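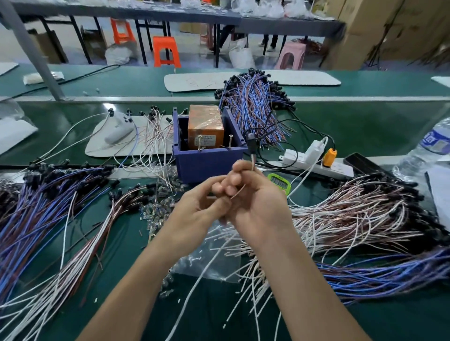
Shoaib Bhutto's view is that the cell should not go back to full speed until every harness on the bench has been pulled and checked by hand, and he would sooner miss the next milestone than find another bad crimp inside a finished unit. We have followed that. Hand rework is what most of the period went on and it is why spending on parts is low and spending on hours is high.

Progress report to Zutberg, automated harness assembly, Sorero site
Tuesday, April 20, 2021

Status

The crimping and insertion cell is stopped. It ran well through the first part of the period and we had planned to report a completed trial run of 2000 harnesses. The run was halted before the end when the tester began rejecting leads that looked fine from the outside. 263 harnesses failed the pull test. In most of them the wire had been seated short in the terminal, so the insulation was holding and the copper was not.

Cause

The feed arm had lost its home position. A coupling screw on the second axis had worked loose and the arm was placing each wire a little short of the stop. The controller did not raise a fault. It compares motor position with the command, and the motor was where it should have been. The slip was after the motor, where there is no sensor.

There was a second problem, which we consider the more serious one. When the arm was opened for inspection, the guard door switch did not drop power to the axis. The arm moved a short distance with the door open. Renato Pereyra was at the cell and was not touching it. There was no injury. The switch had been wired in parallel with the reset circuit during the November refit, and the error was not caught at sign-off. We have filed an incident report and a copy went to your office separately.

Work done

The door circuit has been rewired and tested on all 5 access points. The coupling has been replaced with a keyed one from Farías. Usport has quoted for an encoder on the output side of the axis and we would like to order it, see below.

The trial harnesses are being reworked at the manual benches. Leads are separated, pulled, re-terminated where needed and capped again. It is slow work with short wires and we have moved people from packing to help. Harnesses already tested and passed are being tested a second time.

Still open

The sign-off sheet for wiring changes needs a door test with the axis under power. A draft is with Shoaib.

We do not yet know when the screw began to slip. Harnesses from before the first reject are being treated as suspect.

Request

We ask for a 30 day extension to the second milestone and approval to move the unspent tooling money to the encoder. No increase in the total is requested. The cell will restart at reduced speed once the encoder is fitted and Renato has signed the door test.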